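Home | Notebook | Materials | Bench log | Contact

Workshop notebook, Prarncombe
27 June 2022

Sorting blocks, maple board on the blue table
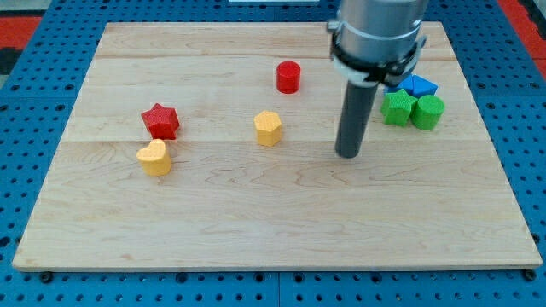

Shape blocks on the maple board, mixed colors. The two green ones are at the right, touching.

Today I worked on the order of the pieces for the Zevine set. Leonie Marti wants a first proposal before the August meeting, so I must decide which shapes stay and which colors they get.

The board is the same as last week. I like it for this work because the pale wood does not change how the colors look. On the blue table directly, the green pieces are harder to judge, and the small ones find the holes with their corners. I wiped the board with a damp cloth in the morning and let it dry for one hour. The seam in the middle can be felt with the fingernail, but a block stands over it without moving. I tried with the red cylinder and with the yellow hexagon.

Notes on the shapes:

- Star: good in red and in green. The inner corners collect dust, so brush them, do not wipe.
- Heart: the yellow is a warm one, nearly mustard. Leonie asked for a lighter yellow in her last message. I would keep it.
- Hexagon: easiest to pick up, also with gloves.
- Cylinder: rolls when it lies on the side. Keep it standing.

The cross-hatched surface is nice in the hand. I was afraid it would hold the pencil marks, but a soft eraser takes them away. On the older set from Plarkov the sides were smooth and we had always fingerprints.

Box question is still open. The Sugawara box costs less, order number 903, but the inside is too low for the star if it must stand upright. With the star lying down it closes. I will ask for a second sample – maybe they have one with a higher lid.

To do: write the color list, order 200 paper labels, find the small brush.

Shared 8 times | 3 comments

Comments

L. Marti: Keep the mustard then, but please show me one lighter piece next to it.

benchtwo: The small brush is in the drawer with the calipers. I used it for the lathe, sorry, it needs washing.

R.: Did you ask if the labels hold on the rough side? Ours fell off after two days.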